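Rornemeo support portal
Ticket: two-arm bench kit, shoe rack task
Product: Rornemeo twin kit, trial licence
Opened by: Bruswood test room
Status: waiting for customer

Entry 1, customer
Good morning. We have your twin kit on trial and we must write a review of it before our company decides to buy. The installation was clear and we had no difficulty with the rails. Our problem is with the shoe rack task. The program starts, both arms go to the far end of the table, and then the controller shows "grasp timeout" with the value 4000. We did not change this value. The program version is 21, as delivered.
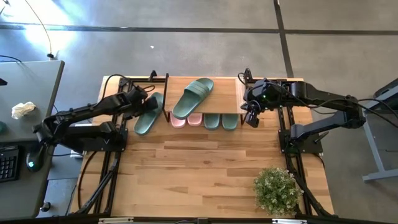
Entry 2, Rornemeo support
Thank you for the report. The value 4000 is the time limit in milliseconds. Please set it to 700 for one test, so that the arm gives up sooner and the log stays short. Please also tell us which slides you use. The task was prepared with the Lamwood set.

Entry 3, customer
We use pink and green slides from Sarantis, as the Lamwood set was not in our box. Is this a problem? The sole is thick and the strap is wide, so I am not sure at which point the fingers should take hold. In your manual there is only one drawing for this, and it shows a thin sandal.
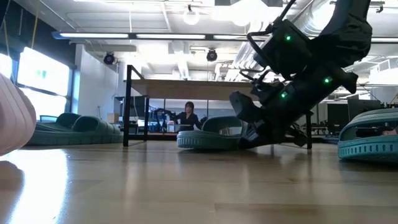 I have made the test with 700. The message came again on Friday, but only for the left arm. The right arm finished its part without any message. I repeated it with the speed at 100 per cent and also at the slow setting, and the result was the same.

Entry 4, Rornemeo support
The left arm has its own grasp file. Please open it and check the line "sole height". For a thick sole the standard number is too low. Please run the left arm alone after you change it.

Entry 5, customer
I found the line and made the number higher, but the page did not keep it after a restart.

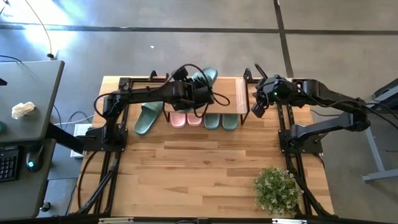 It would be kind if you could explain whether we need the administrator password for saving. We did not receive one with the trial licence. I would also suggest that the manual mentions this file, because we searched for it a long time.

Entry 6, Rornemeo support
Yes, the password is needed. We have sent it to your trial account. Please save, restart the controller and send us the new log.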